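To: Xiuying Jia, Undulon Fund
From: Jinfeng Yan, Veres Research
Tuesday, July 24, 2018

## Small borrower rate study: progress since March

We have now collected loan records for 1,263 small manufacturers, all from the Fuvska credit survey. Cleaning is finished except for 11 firms whose loan dates don't match their bank statements.
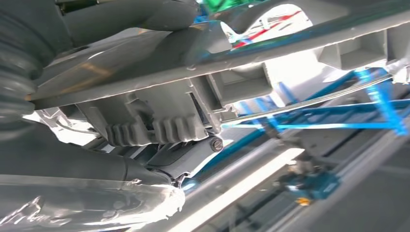
*Gray corrugated conduit and metal bar.*

The early result is weak. Firms on floating rates did cut equipment spending after rates rose, but the cut came late and was small. Order books explain more of the change than borrowing costs do. I would not quote this yet - the fixed-rate group still has to be weighted.

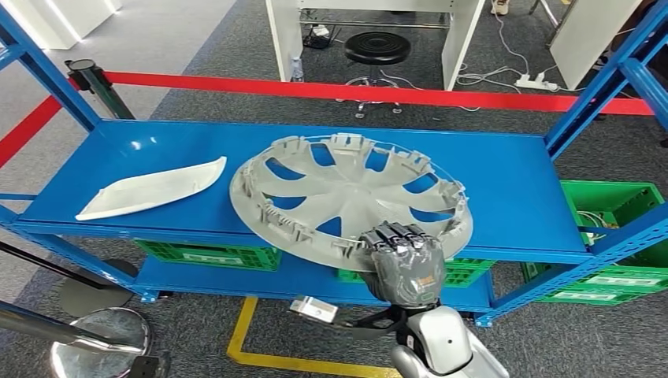 *Hubcap and trim piece on blue shelving.*

Phone interviews are behind plan. We aimed for 200 and lost most of March to a problem with the call list. Musa has taken over scheduling, and the remaining calls are split among three interviewers.
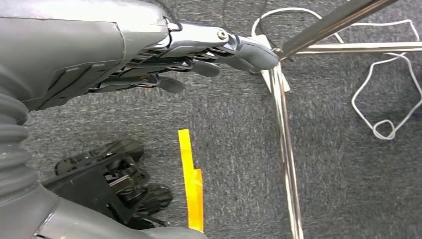
Equipment loans are the next section to be drafted. The survey puts every machine purchase under one heading, so a robotic hand with metal finger linkages is coded the same way as a forklift or a press. We want to separate automation from plain replacement, as the two may respond to rates differently. This needs a second pass through the invoices.

Spending is within the approved budget. We ask to move the unused travel money to invoice coding - no new funds are needed.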